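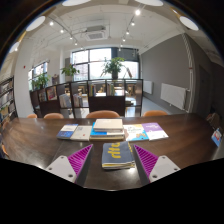
The long table at the Bañuelos reading room, middle section, books in a row behind the gray one with yellow lettering.

Posted March 17, 2023

I have been working through the unshelved material at the Bañuelos reading room in Brenedness since October. The catalog export lists 2214 records. Of those, 687 have no shelf code, and those are the ones that end up on the table.

The method is simple. Pull a small batch, lay it out in a single row along the table, check each title against the export, write the code on a paper slip, shelve. Small batches work better than large ones. With a full cart I spend more time looking for the item I just checked than checking the next one.

Two rules for the row. Covers face up, because half of my lookups start from the cover and the spine text is often shortened. Thick volumes go in a stack in the middle, with the thin ones flat on either side. A stack at the end of the row gets knocked by whoever sits down next.
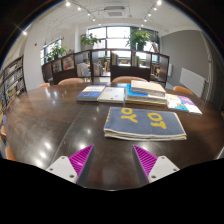

Dark tabletop with the seam visible. Thick beige volume on top of the stack, bright blue below it.

The table is the main piece of equipment, so some notes on it. It is dark brown, polished, and made in sections, with a faint seam where two of them meet. The seam does not matter for books. It does matter for slips of paper, and I have stopped writing directly over it after putting a pen through one.

The polish is a bigger problem. Ceiling lights come back off the surface as hard white spots, and glare next to a pale cover with small gray type makes the type difficult to read. I tried a desk lamp from Hornico at a low angle. It helped with the covers and made the tabletop worse. Moving the row toward the far side of the table did more than the lamp, and cost nothing. A matte desk pad would be the proper fix, but I have not found one long enough.

The chairs are light orange with rounded backs that come up just past the table edge. They are comfortable for over an hour. I mostly stand.

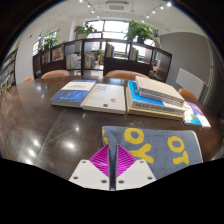
Dark blue paperback at left, thick white book beside it, stack to the right.

White covers are the slow ones. A faint title on a white background gets missed on a quick pass, and then I look up the wrong thing. Dark covers with white type take a few seconds each. I now do the white ones first, while I am still paying attention.

Booklets need their own handling. They are too thin for a spine label, so the code goes inside the front cover in pencil and the booklet goes in a box file. The export has no field for box number - I have been putting it in the notes column, which the Lultero import accepts without complaint and then truncates at 6 characters. "BOX 12" fits. "BOX 12A" does not. I renumbered.

Open items:

Re-export after the next import and compare the notes column by hand.

Ask for the range above 3520 to be reserved, so that new codes do not collide with the old handwritten ones.

Decide what to do about oversize volumes. At present they lie flat on the bottom shelf with the slips sticking out, and the slips get bent.

Measure the table again for the desk pad. My first measurement is on a slip somewhere, probably inside a book.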